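Gernico Frequently Asked Questions
Last updated November 18, 2023

What is Gernico?
A website that tells you what's on television. We list the reality series, the casting shows and the celebrity endurance contests, say when they start, and then complain about them at length once they have. If you wanted opera, you have taken a wrong turn, though you're welcome to stay.

Do you have anything to do with the broadcasters?
No. They send us press releases and we send them corrections. Neither side seems to enjoy it.

Why does your guide say 8.15 when the programme started at 8.22?
Our times come from the published schedule. The schedule is a statement of hope. On live final nights, add a few minutes at the front and the best part of an hour at the back, especially if there's a public vote and a presenter who likes a pause.

How many shows do you cover?
At the moment there are 307 titles in the guide, of which 113 have a full episode-by-episode recap. The rest have a short entry with the channel, the start date and whatever we could bear to write. We add new titles when a start date is confirmed, and take them out when the channel quietly moves them to the middle of the night.

Which shows get a recap?
The ones readers ask for, plus The Addo House, which hardly any of you ask for but which our editor refuses to give up. It's in its fifth series. Somebody has been building the same raft since the second.

When do recaps go up?
By lunchtime the next day. Saturday shows are done by Sunday evening, because we also have laundry.

How do I avoid spoilers?
Go to Settings and switch on Spoiler Shield. Names of anyone voted out are hidden until you click on them. It works on headlines and recaps. It doesn't work on the comments, where people will tell you who won before the confetti has landed. Stay out of the comments until you've caught up, and possibly afterwards. 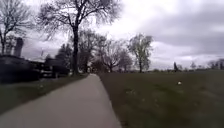
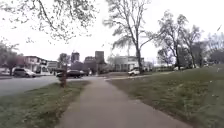 Can I vote for a contestant through Gernico?
No. Votes count only through the programme's own app or phone line. The poll on our page is just for fun and has never saved anybody, as the supporters of several very decent ventriloquists could tell you.

Can I apply to be on a show through you?
Also no. We do list open casting calls, with the closing date and a link to the production's own form. Please don't send us your audition video. We watch enough of that sort of thing during working hours. And if anyone asks you to pay for an audition in our name, it isn't us, so let us know.

What is Fusora, and why does it want my email address?
Fusora is the account system we use for comments, reminders and the prediction league. You need an email address to sign up and nothing else. Tick the box for the Friday newsletter if you want it. Leave it alone if you don't, and we'll try not to take it personally.

How does the prediction league work?
Before each episode you pick who goes home. A right answer earns you 5 points, a wrong one earns you nothing, and you can play a joker once per series to double your score for the week. Picks lock when the opening titles roll. Nearly 300 people entered the August league, and the winner got a mug. It's a good mug.

I picked the right person and got no points. Why?
Usually the contestant walked out before the vote. A walkout is void for everyone, under rule nine, which was written after a very long weekend of emails.

Why can't I find Gako Dance Night?
It was pulled after two episodes and we've moved it to the archive. Search for the title and tick "Include ended shows". You'll find both recaps and a comment thread that has outlived the programme by some distance.

My comment has disappeared. Am I being silenced?
Probably you were rude about someone's singing and then about their mother. The first is allowed.

How do I close my account?
Settings, then Account, then Close. Your comments stay up under "Former viewer" unless you tick the box to remove them. League points can't be transferred, sold or left to a relative.

I've found a mistake. Who do I tell?
Use the Report link at the foot of any listing. Give us the title, the channel and what's wrong with it. "Everything" has been received and noted.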